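Folding Surfaces in a Shared Laundry Room: Does the Covering Matter?

Project report, Household Environments, spring term

1. Why this project

The assignment asked us to pick a claim made about an ordinary domestic object and find out whether it holds up. Ours came from a leaflet. When the laundry room in the Hornesach student building was refitted, the old bare tabletops were covered with gray fabric, and a leaflet pinned by the door said the new surface would "make folding faster, neater and kinder to your clothes." The covering is sold under the name Nundard. The leaflet gave no source for any of the three promises, and the building office couldn't give us one either when we asked. They sent us the same leaflet again.

We should say that most of our group expected to find nothing. That is a bias and we tried to plan around it, with mixed success (see section 5).

2. What other people say

There is surprisingly little to read. Advice on folding clothes is mostly about the fold itself, in thirds or in quarters, standing up in the drawer or lying flat. The surface is treated as a given. Where it comes up at all, the writers disagree. Some want a smooth hard top so that a shirt can be slid and turned without lifting it. Others want something with a bit of grip so that the first sleeve stays put while you deal with the second one. Both groups sound very sure of themselves and neither reports trying the other way.

The one course reading that touched on this, a handout on work heights in kitchens, argued that people adapt to a bad surface within minutes and then stop noticing. If that is right, most of what the leaflet promises could be true on the first day and gone by the second. We kept this idea in mind when we decided to have everyone fold on both surfaces more than once.

3. What we did

We used two tables of the same height. One had the gray covering. The other, borrowed from the reading room, had a painted bare top. The tables stood side by side so that the light would be the same, though the window is at one end and it wasn't quite.

The laundry was our own: T-shirts, dish towels, pillowcases and a few heavier sweatshirts. We left out socks and underwear, partly because pairing socks is sorting and partly because people didn't want to bring them. Every item was machine washed and fully dried before the first session. We didn't wash between sessions, so by the end the pieces had old creases in them that practically showed you where to fold. That helped both tables equally, or so we assumed. We never tested it.

There were 11 folders, all residents or friends of residents. Each person folded a mixed pile on one table, took a break, and folded a similar pile on the other. Half began with the fabric, as near as an odd number allows. Everyone came back for a second round, and over the whole project we logged 1058 folded items. The plan had been 2000. We ran out of evenings, and people ran out of patience well before that.

For each pile we wrote down the time from first touch to last, and afterward someone who hadn't watched the folding scored the stack for neatness on a five-step scale. We wrote the scale ourselves. A one was "would have to be done again" and a five was "could go on a store shelf." Almost nothing got a one and almost nothing got a five, so in practice it was a three-step scale, and we should have seen that coming.

Folders were asked to use whatever method they used at home. We talked for a long time about teaching everyone the same fold, and decided that it would test our teaching more than the table. The price was a lot of variation between people. One person rolled everything.

4. What we found

Speed first. The slowest folder took more than twice as long as the fastest, on either table. Against that, the difference between the tables is hard to find. Some people were quicker on the fabric and some on the painted top, and several switched sides between the first round and the second. What we could see clearly was that everyone got faster in the second round, whichever surface they were on. If the office had measured its tenants before and after the refit, it might well have found an improvement and credited the table.

Neatness is a little more interesting. Thin cotton seemed to do better on the fabric. A T-shirt laid face down stayed roughly where it had been put, and folders spent less effort pulling the hem straight again. Dish towels showed the same thing more weakly. With sweatshirts we saw no advantage, and two people complained that the cloth dragged when they tried to turn a heavy piece around in one move. On the painted top it simply spun.

Several folders also mentioned color without being asked. They liked the plain gray, because light and dark clothes both stood out on it and it was easy to see where an edge ended. Red was the color people brought up most. We had no measure for this and don't claim anything from it, but it came up too often to leave out. 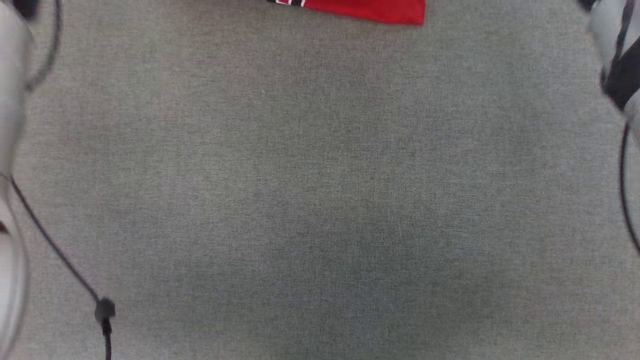

Kerstin Boström read our draft at this stage and said that we were being too generous to the covering. Her point was that a plain gray sheet laid over the painted table would have given the same contrast, and that we had mixed up two things, the color of a surface and how much it grips. A proper test would need a smooth gray top and a rough white one as well. She also asked why we had let people praise the gray at all when half the praise came right after they had finished a pile and were pleased with themselves.

We think she is right on the first point and partly right on the second. The comments did mostly come at the end of a pile. They came at the end of piles on both tables, though, and people had very little to say about the painted top except that it was cold on the forearms.

As for "kinder to your clothes," we have no result. We looked for snags and pulled threads in the pillowcases after the last session and found none from either table. A few weeks of folding is probably far too little to wear anything out. Our own feeling is that a washing machine does more to a T-shirt in an hour than a table could do in a year, but that is a feeling.

The covering does hold lint. After a session with the towels we could see fluff on it, and wiping with a damp cloth moved the fluff around more than it removed it. A lint roller worked. The painted table needed one pass with a dry hand. The leaflet doesn't mention cleaning anywhere, and we consider this the most practical thing we learned.

5. What is wrong with our results

The folders knew what we were studying. The leaflet was still on the door during the first week, until one of us thought to take it down, and by then most people had read it. Anyone who wanted the new tables to be good, or wanted to show that the office had wasted its money, had every chance to let that steer them.

The scorers didn't watch the folding but they did know the folders. Everyone in the building recognizes the roller's stacks.

We timed with a phone, and the person timing was sometimes also talking. Two piles were thrown out because the timer had been stopped and nobody remembered when. We also treated "similar piles" loosely. A pile with three sweatshirts in it isn't similar to a pile with one, and on some evenings that was what we had.

Last, both tables were the same height, which was low for the taller folders. One of them said that raising either table would do more for her than any cloth. We suspect the same, and if another group takes this up we would tell them to start there.

6. What we would tell the building office

Keep the fabric where it has already been put down. Taking it off would cost money and nothing in our results says it does harm. Don't pay for it in the second laundry room, the one in the Rarnwood wing, on the strength of the leaflet. If money is to be spent there, a higher table and a better lamp look like safer bets, although we haven't tested those and someone ought to before they are bought.

Hang a lint roller on a string by each covered table. Change the leaflet, too. "Faster" isn't supported by anything we saw. "Neater" could stay if it said "for light items, perhaps," but we don't expect that wording to be popular.

Ulla Holmgren disagrees with the rest of the group on the painted top and wants it noted that she would choose it every time, mainly because it can be wiped clean after someone has put a wet detergent bottle on it.

The log sheets and the neatness scale are in the folder marked Ragab on the course drive. The sheet for the last Tuesday session is missing its start times.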